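Pinza de mano Surkar: mi opinión después de unas cuantas semanas

Reseña publicada el 2/27/26
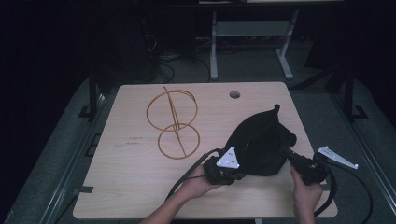
¿Se puede usar la Surkar sin tener el brazo robótico?

Se puede, y de hecho así la he usado yo casi todo el tiempo: la coges con las manos, la conectas por cable al controlador y grabas las aperturas y los cierres sin montar nada más.

Bueno, vamos al lío. Venía de una Clirow que me ha durado 5 años y a la que le tengo cariño (¡lo que ha aguantado la pobre!), pero los dedos ya tenían holgura y el recambio costaba casi lo mismo que una pinza nueva. Me decidí por la Surkar, 690 euros con el controlador incluido, comprada en la tienda de Jamville. Tardó siete días en llegar.

Lo primero que noté es el agarre. Con la Clirow acababa con la muñeca molida a la media hora, y con esta me tiro una tarde entera repitiendo la misma maniobra y tan pancha. Sujetándola con las dos manos va muy estable, con una sola ya es otra historia, cabecea hacia delante y se pierde precisión. El cierre es suave, sin ese tironcito final que tenía la otra y que me volcaba las piezas ligeras.

Lo que menos me gusta son los cables, y mira que lo avisaban en los comentarios. Son rígidos, tiran hacia donde les da la gana y si trabajas cerca del borde de la mesa se enganchan con todo. Yo les he puesto una brida floja a la altura del codo y algo mejora. El controlador es otro cantar: arranca en un momento, pero el menú está traducido regular y para calibrar hay que entrar en un apartado que se llama "Varios" (!!).

También probé unos días la Sầm que me prestó Zaid Darwish. Abre más y con objetos de alambre fino falla menos, eso se lo reconozco. De mis 53 intentos con anillas, la Sầm soltó muy pocas y la Surkar bastantes más, sobre todo cuando la pieza estaba tumbada. Con cajas y botes no les vi diferencia. Eso sí, la Sầm hace un ruidito agudo al cerrar que a mí me pone de los nervios.

Le doy un notable. Si manipulas cosas finas a diario, prueba antes la Sầm, y si vienes de una Clirow el cambio se nota desde el primer rato. Me falta probar los dedos de goma, que siguen agotados. Según la tienda los reponen en julio.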